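We got to Grundbridge a little after nine in the morning, which was already too late for parking near the mill, so we left the car up by the church and walked down the hill with everybody else. I had been meaning to go to the Söderlund open day for years. My mother's everyday dishes were Söderlund, the cream ones with the thin green line, and I ate so many bowls of oatmeal out of them that I can still tell you where the glaze pooled at the bottom. So this was a sentimental trip, I'll admit it right away, and if you want a proper pottery report you may want to read somebody else's!

The open day happens once a year in March, and there are 200 tickets for the guided part. The yard, the seconds shop and the tea room are open to anyone. We had tour tickets, bought in a bit of a panic the evening they went on sale, and our group went in at half past nine.

## The clay room

You start in the oldest building, down three steps, and the smell gets you first. It's cool and earthy, like a cellar after rain. The clay comes in from a pit at Zamton and has to rest before anybody can use it (30 days, our guide told us, and longer in winter). She passed lumps of it down the line, one straight from the pit and one that had been through the mixer, and the difference between them was remarkable. The first was full of grit. The second felt like cold butter, and I held on to it longer than was polite.

A man in our group asked why they don't buy clay ready-made, and she said that some of it is bought in now, for the whiter ware, but the old cream body doesn't come out right with anything except Zamton clay. They've tried.

## Molds, and a great many handles

Upstairs is the casting floor, long and bright, with windows on both sides and plaster molds on every shelf. They pour the liquid clay in, wait, and tip out what hasn't set against the plaster. I knew this in theory. Watching it was another matter, and I could have stayed until lunch. The teapots wait 17 minutes before tipping and the little creamers much less, and the woman doing it had a kitchen timer clipped to her apron that she never seemed to look at.

The handles are made separately and stuck on with slip. There was a bench where visitors could try. Mine leaned. My husband's leaned the other way, and we were very kindly told that both of them would go back into the bucket.

## The kilns

We weren't allowed close to the big kiln, but they had opened one of the smaller ones and stacked it as if for firing, with shelves and props and rows of unglazed cups. The glaze they were most excited about is a new brown one called Jusari, dark and a little speckled. I wasn't sure about it on the plates. On the mixing bowls I thought it was lovely, and I noticed that the bowls were nearly gone from the shop when we got there.

If you go, wear flat shoes. The stairs between the casting floor and the kiln hall are open metal, and one poor lady in heels had to be taken back through the yard. The whole tour runs 50 minutes on paper and ours was quite a bit longer, mostly on account of questions (some of them mine).

## Tea room and seconds shop

By then we were starving. The tea room is in the old packing shed, and the soup was leek and potato, served in Söderlund bowls, naturally, with good dark bread. The line was slow but cheerful, and we shared a table with a couple who come every year and have a whole system for the shop: one goes straight to the plates, the other to the lids.

I had also been looking forward to the table displays, and there was plenty to take in. I'm a sucker for a stone countertop, and I came home wanting one.

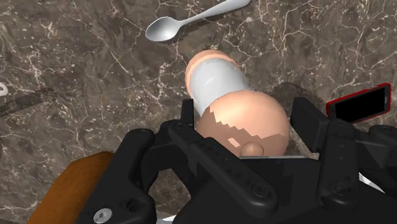 *Silver spoon on dark brown marble with white veins.*

The seconds shop itself is one big room with crates on the floor and prices in chalk. Go early, or go right at the end when they start knocking money off. I found two cream saucers with the green line, one with a pinhole in the glaze and the other with nothing wrong that I could see, and a butter dish whose lid belongs to a slightly larger butter dish. We were also tempted by a tall pitcher, put it back, went out to the yard, and came in again to find it sold.

It rained on the walk back up to the church, and I carried the saucers inside my coat. They're on the shelf by the stove now, and I've had toast off one of them every morning this week. Tour tickets for next year go on sale in the winter, and the shop told me they put a notice in the window first.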